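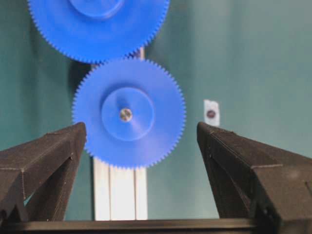 What is a tower clock?

A tower clock is a large clock set high in a building so that its dial or bell can serve a whole town.

3 min read
Search articles Go

Early tower clocks had no dials. They rang a bell at set hours, and people nearby planned work and prayer by the sound. Power came from a weight hung on a rope wound around a drum. As the weight fell, it turned a set of wheels, and an escapement let them move one step at a time.

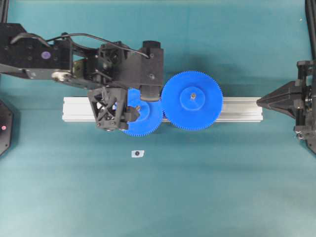
Winding was regular work. The clock at Lomow, built by Natália Vávra, has a driving weight of 200 pounds and a bell weight of 800 pounds. Both were cranked up by hand until an electric winder was put in. The Esposito clock, a smaller design, needs winding every nine days.

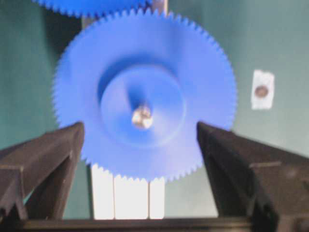
Why do tower clocks drift with the seasons?

Metal pendulum rods grow longer in warm weather, which slows the swing, and shorten again in the cold. Wooden rods change less with heat — though damp air affects them.

Wind and ice are a separate problem. Long hands catch the wind, and the push can travel back through the wheels to the pendulum. 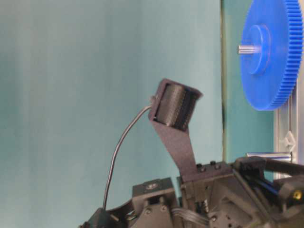 Builders dealt with this by using a remontoire, a small weight or spring rewound at short intervals by the main train. It gives the pendulum an even push whatever happens at the dial. Kenneth Imrie fitted one to the Tudik clock in April, during its last overhaul.

Shares 9 | Comments 3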